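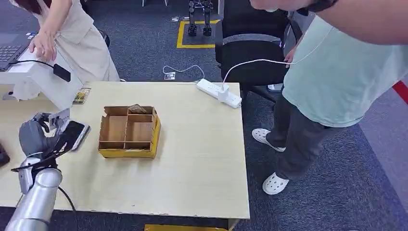
Phone, cardboard organiser, table.

Right, quick one as the bus is at 4 and I still haven't packed the charger. People keep asking where I'd live if it wasn't here and my answer for years was "somewhere warm". Useless answer. Went to Andrade for the whole of November to test it out and now I have a better one, sort of.

Andrade is small. Hill, harbour, another hill. Rented two rooms above a shoe repairer from a man called Benito Casado, who wanted 553 for the month, bills in, and wouldn't hear of a deposit. Kitchen the size of a wardrobe. Lovely window though. You could see the ferry come round the point and still make it down if you ran (I ran, twice, missed it once).

First week was pure holiday. Coffee outside, long walks, bread. Second week it rained and I found out what the place is like when you can't sit outside, and that's the week I'd tell anyone to pay attention to. The library shuts at one. The bakery shuts when it feels like it. Got to know Yolanda Quintana on the ground floor mostly by borrowing her umbrella and then her other umbrella.

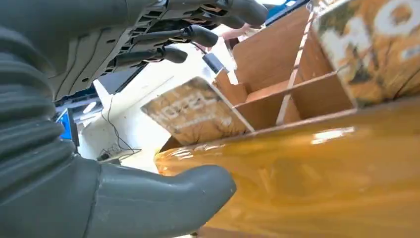

Organiser again, closer in.

Things I got wrong. Took boots, needed wellies. Took one jumper. Thought my Spanish was good enough for the post office and it is not, came away with 60 stamps when I wanted six. Still have most of them, so if you're owed a postcard from me that's why you got three.

Also money. I'd put by 4,000 for the trip incl. travel and came home with a bit left, mainly becuase there's nothing to buy. One shop does rope, lightbulbs and cheese. Ruan Ngubane came out for the third week and spent more in four days than I did in ten, but he will order the fish.

Would I live there? Thought about it properly on the last ferry. It's 70 minutes to the nearest hospital and I'm not getting any younger. But I slept. Whole nights, every night, no sirens. Havent done that since the old flat.
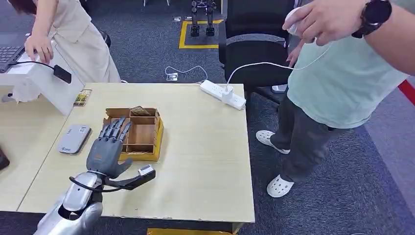 Packing for a long stay is where I always come unstuck, and I'm at it again now for Zusis, which is next. Three weeks, smaller bag this time. All the little stuff ends up loose at the bottom, plugs, tablets, the ferry change, the spare glasses I never find till I'm home. A wooden organiser with compartments, like the one on the table there, would sort me out on the shelf at the other end, but I'm not lugging wood up that hill. Washbags then. Shuk-fan swears by old tobacco tins.

Anyway. Zusis is inland, no sea at all, more of a test. Waqas lived there for a winter and says take slippers. If anyone knows a room near the market let me know, comments are open, back in a bit

Contact | © Griltness | Back to top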